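# Questions about the felt tables and the woven screens

Last changed in January 2022. If your question is not here, write to Wilson Cárdenas at the Plarnside hall desk.

**What do I get when I book a table place?**

You get one table with a cloth and one folding screen. Chairs are booked separately – please tell us how many you need.

**How big is the table?**

The standard top is 155 cm long. We have 2 narrow tables also, but they go quickly in August, when the Rellora market is here.

**Can I take the cloth off?**

Please do not. The felt is fixed under the edge, and when it is pulled it gets waves that we cannot iron out. If you prefer another color, put your own cloth on top.

**May I put bottles and food on the felt?**

Closed bottles, yes. A bottle that lies on its side should have its cap turned tight. Open cups are allowed, but oil and sauce are very hard to remove from felt, so for these we ask you to use a tray.

**What if I spill something?**

Press a dry paper towel on the spot and do not rub. Then tell the desk. We charge nothing for a spill that is reported the same day.

**How do I set up the screen?**

Open it on the floor behind the table and let the outer panels come forward at the two sides. It stands badly when it is completely flat.

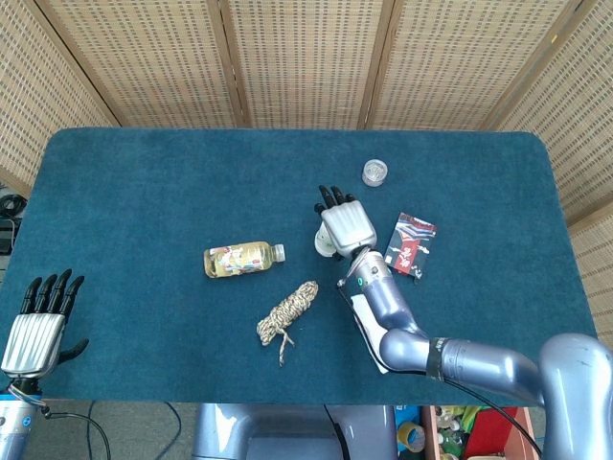

Do not hang bags or coats on the panels. The weaving becomes loose, and the repair at Okafor takes several weeks. Light paper signs can be fixed to the wood frame with soft tape.

**Can I leave rope, small boxes and similar things overnight?**

Only in a closed box with your name and the booking number on it, for example "Eltine 635". Rope with open ends leaves fibers on the felt – wrap it in a bag first, please.

**How do I clean the cloth before I leave?**

Use the soft brush from the desk and brush in one direction, from the middle to the edge. No wet sponge.

**Is the hall old?**

It was built in 1951. The floor is a little uneven near the back wall, and we have thin wedges for the table legs. Ask for them at the desk.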